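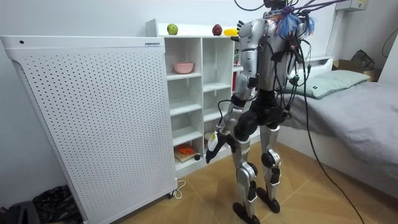
Small Rooms, Many Things: How Students in Rented Rooms Store Their Belongings

Project report, Housing and Daily Life course
Submitted September 29, 2021

1. Introduction

When I came to Molcombe to study, I rented a room that was smaller than the kitchen of my parents. In the first month I put my clothes on the chair, my books under the bed and my papers on the window sill. I was losing things every day. After some time I noticed that my classmates had the same problem, but each of them solved it in a different way. From this came the question of my project: how do students who live in small rented bedrooms decide where their things go, and what do they change after they have lived in the room for a while?

There is a lot of advice about storage in magazines and online. Most of it is written for people who own their home and can drill into the walls. Students usually cannot do this. Their contract forbids holes, they move often, and they do not want to buy furniture which they must sell again after one year. I wanted to look at storage under these limits.

2. Method

I visited students in two parts of the town, Idel and Firkby. Idel is the older part, where large houses are divided into rooms. Firkby has newer buildings with shared apartments. I found the participants through a note on the board of the department and through friends of friends. This is not a random sample, and I come back to this in section 6.

Each visit had two parts. First I asked the student to show me where they keep clothes, study materials, food and what I called "things that are not used every week", for example a suitcase or winter boots. I made a simple floor plan by hand. After that we talked, usually for half an hour. I asked what they brought with them, what they bought later, and what they would do differently in the next room.

I also measured the furniture when the student allowed it. My supervisor, Wyn Yorath, advised me to write down the free floor too, and I am thankful for this advice. At first I looked only at the shelves, and it was the floor that explained many of the decisions.

3. What the rooms had at the beginning

Nearly all rooms came with a bed, a desk and one wardrobe. In Idel the wardrobes were old and deep. In Firkby they were narrow, and the longest coats touched the bottom. Open shelves were rarely included, so this was the first thing that students bought.

The most popular purchase was an open cube shelf. The students gave similar reasons for it. It is not expensive, it can stand without being fixed to the wall if it is low, and the owner can see everything at once. One student from Firkby told me that she had turned hers on its side three times in one year, because each time she moved the bed the shelf had to fit under the window again.

A typical low shelf in my measurements was 700 mm high. A taller one would give more space, but the students were afraid that it could fall, and they were right to think about it. The instructions for tall models normally say that they must be attached to the wall, and this brings us back to the contract.

4. Three ways of storing

From my notes I can describe three ways. They are not strict groups, and several students were between two of them.

The first way is to store by type. Clothes are in one place, books in another, cables and small electronics in a box. These students spent the most time on arranging at the beginning. They also complained the most when a new kind of object arrived, for example sports equipment, which had no place in the plan.

The second way is to store by time of day. What is needed in the morning is near the door, and what is needed in the evening is near the bed. I met this mostly in Idel, where the bathroom is often on another floor and people carry things up and down the stairs. One student had a basket which travelled with him - towel, soap, razor, even his breakfast cup.

The third way I call storing by reach. The student sits at the desk and puts everything where the hand can get it. Visitors may find such a room messy, but the owners found their things quickly. My own room belongs here.

5. The floor

In all the rooms the floor was part of the storage, also when the student said it was not. Bags, shoes and laundry were on it. The difference was whether there was a fixed spot. Students who had decided on a spot ("shoes only under the radiator") kept a free path from the door to the desk. Others had to move something before they could open the wardrobe.

The door of the wardrobe was a bigger problem than I expected. In one room in Idel the door needed a free depth of 918 mm together with a person standing in front of it, and the space between the wardrobe and the bed was less than this. The student had taken the door off and kept it behind the bed until the end of the contract. Open shelves do not have this difficulty, and I think it is a part of their popularity which the students did not mention themselves.

The type of floor also had some effect. On wood, people put felt under the shelf legs and moved the furniture easily. On carpet the furniture mostly stayed where it was on the first day.

6. Limits of the study

The participants were mostly from my own department and most of them were in their second year. I saw each room only once, and some students surely cleaned before my visit. I had planned to return to the same rooms in April to see the changes, but several students had moved out by then and I had to ask them by message instead. People do not remember well where they kept a suitcase half a year ago.

I also did not ask about money in a systematic way. A student who can pay for a bigger room has different choices, and a future project should include the rent.

7. Suggestions

For students: wait two weeks before buying furniture, and draw the open doors on the plan, also the door of the room itself. A low shelf can be placed in more positions than a high one.

For landlords: one open shelf, fixed properly to the wall by the owner of the house, would help more than a second chair. In Firkby I often saw a second chair, and it always had clothes on it.

For the university: the welcome brochure has a page about the library and a page about the bus, but storage is not mentioned. A short list of furniture sizes that fit the usual rooms would be useful. I have given my floor plans to the housing office, and they may use them if they wish.

Appendix A contains the interview questions. Appendix B contains the floor plans without names and addresses.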